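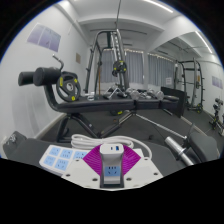
The fingers ought to be softer, was the first remark of the evening, before I'd even found my pen. Softer and a bit longer at the tip, because a hard finger pushes a smooth thing away before it gets hold of it. I wrote that down as item one and we argued over it for a good while!

Minutes of the Sanholm shared workshop, gripper build, April 9, 2019

Fingers. We're keeping the ribs and the magenta filament (I like it, and we have plenty left on the spool). The next pair gets printed in the softer stuff. Someone wanted finer ridges too, but we agreed to change one thing at a time or we'll never know what helped.

Body plate. White, stays as it is. I brought up the screws again, I know, I know. Two of them work loose on me every session, so I'm trying thread lock before anybody redraws the plate.

What we pick up. Charger blocks and power strips are on the list and staying there. Cords are a different story. Half the room wants to go after a looped cord next, the other half says wait for the new fingers, and I'm with the waiters. We put it off until October, with grumbling.

Recordings. The Inlow folder is up to 2,371 clips. The goal was 2,000, so hooray for us! I still have 160 to name properly, and yes, that's my job, and yes, I said the same thing last time.

Motor. Long talk about whether the hand-held version should get one or whether that waits for the arm. The Koech board would drive it fine, but it adds weight, and my wrist already complains after an hour. No decision. I'll weigh the board and the motor together and bring the number along.

Labels. Godex is what we're calling the new naming sheet from now on, so please stop making your own.

To do for me: thread lock, clip names, kitchen scale. Soft filament gets ordered out of the shared jar, and whoever has the long hex key, please put it back on its hook.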